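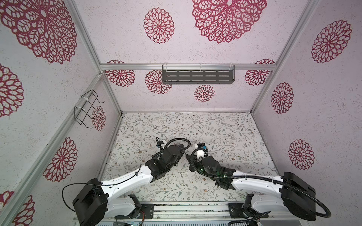 Grisdale booth gets its flowers, and keeps them

GRISDALE, January 1, 2014 - The new year has opened at the Tratico workshop with the walls in bloom. The small enclosure at the back of the building, plain since it went up, now has dark red mandala flowers on all three sides, printed on speckled panels in a pinkish white that the order form calls "shell."

The floor did not get the memo. It is done in a different pattern altogether, thin gray-green vines and sprigs with tiny blossoms in brown and cream, on off-white. Anyone who has stayed in a guest room decorated over several decades will feel at home.

Tratico bought the wall panels from Moschos, the print shop across the river, which had them left over from a restaurant that changed its mind. The bill came to $892, of which $200 was for delivery over a distance most people in Grisdale would walk. Moschos says the delivery rate is the same for everybody. The floor panel was already in Tratico's storeroom and was free, a fact the workshop brought up more than once.

Opinion in the building is divided. A sheet of paper went up by the coffee machine in the week the panels were fitted, inviting comments, and it drew 7 of them. Two were in favor. One asked whether the flowers came in blue. The rest dealt mainly with the floor.

The flowers themselves come in a good range of sizes. The biggest on the left wall runs right up into the corner, and others are small enough to miss. One on the back wall has ended up partly behind the aluminum rail, which the fitters say was there first.

Not everything has gone floral. Just under the back rail hangs a long, shallow shelf in dark gray metal, with rows of slots punched through the front, held up by three small white fastenings. On the left, a little black wire rack is attached to the frame with two white zip ties. A proposal to paint both of them to match the walls was put forward before the holidays and has not been heard of since.

There is some history here. The last attempt to brighten up the workshop, a mural ordered from Kultoton, used up a budget of $600 and produced one sketch and a long disagreement over a heron. The sketch is still in a drawer. Kultoton has since moved into greeting cards and declined to discuss the heron.

The panels will stay up at least until April, when the workshop reviews its spending for the year. Moschos has mentioned that it still has enough of the flower print to cover a ceiling. Tratico is thinking it over - delivery would be extra.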